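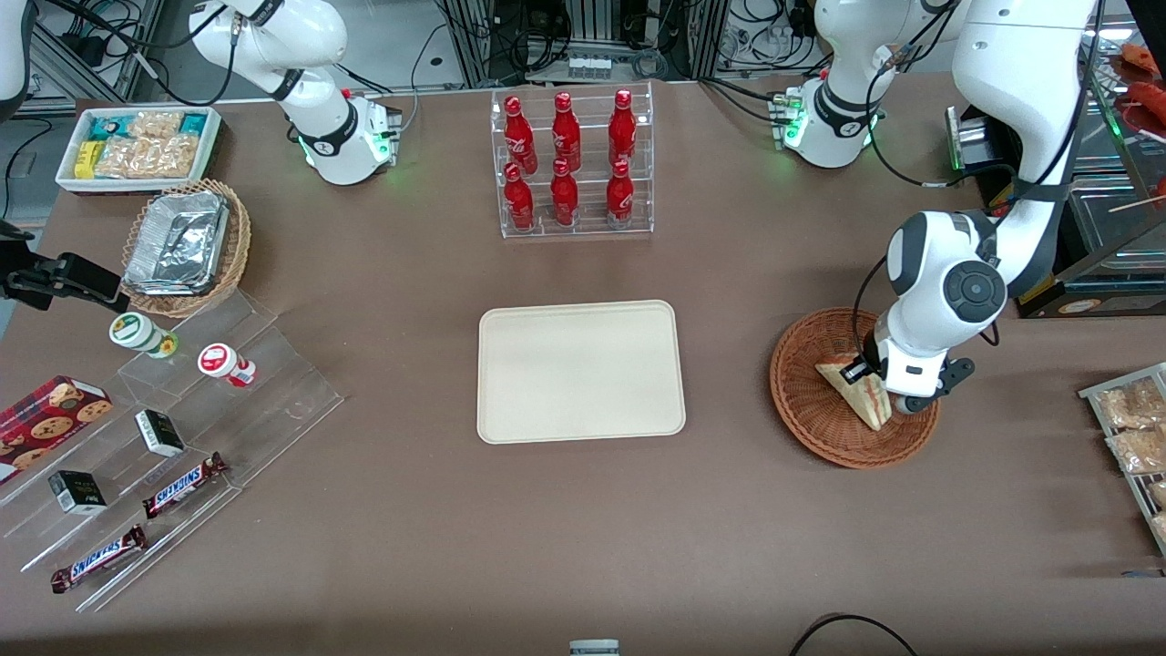
The two-arm packing table at the Preltance shared workshop, with a wedge-shaped sandwich in the right-hand basket.

Preltance members open plans for Sitent, a two-arm packing table

Preltance, a member-run shared workshop, today released the full build notes for Sitent, a tabletop project in which two robot arms pick grocery and snack items and place them in baskets. The notes cover the table layout, the wiring, the control software settings and the list of practice items. They are free to download and may be copied or changed for home and club use.

Sitent was put together by five members during open evenings at the workshop. The arms were bought as finished units. Everything else on the table was bought at ordinary stores or made on site, and the notes give measurements for each position so that another group can set up the same layout.

The arms stand at the back of the table, each with a black gripper. Between them and the front edge are the places items are taken from and put into: a white bin of packaged goods, a clear tiered stand for small boxes, jars and chocolate bars, a clear display case of red bottles, a cream-colored tray and two wicker baskets. The members chose food packaging as the subject early on and stayed with it. Bags shift when they are gripped, jars roll, and bars lie flat, so one table gives a wide range of grips to work on.

The software side of the project is called Yap. It keeps a record of every pick, including the gripper opening, the approach angle and whether the item reached its basket. The release includes a log of 1572 picks. Of these, 111 are marked as drops and have been left in the file with the members' comments. Sandwiches and thin bars account for most of the comments. Yap runs on a desktop computer and does not need an internet connection once it is installed.

A section of the notes deals with cable routing, which took more time than the group had planned. The first layout let a cable catch on an arm when it turned toward the front of the table. Later pages show the revised routing and list the lengths used. Builders with a smaller table should read this section before cutting anything.

The next stage, named Trillix, will add tasks that need both arms at once, such as holding a bag with one gripper while the other places an item inside. The group plans to log 1000 two-arm picks before it publishes settings for that stage. Work on Trillix starts in March.

The workshop will run Sitent during its regular open evenings. Visitors may bring packaged items to try, provided they are sealed and fit in a basket. Children are welcome with an adult. No sign-up is needed.

About Preltance
Preltance is a shared workshop with benches for wood, metal and electronics. It is paid for by member dues and tool rental. Build notes, parts lists and the Yap log are available on the Sitent project page. Questions about the release can be sent through the contact form on the workshop's site.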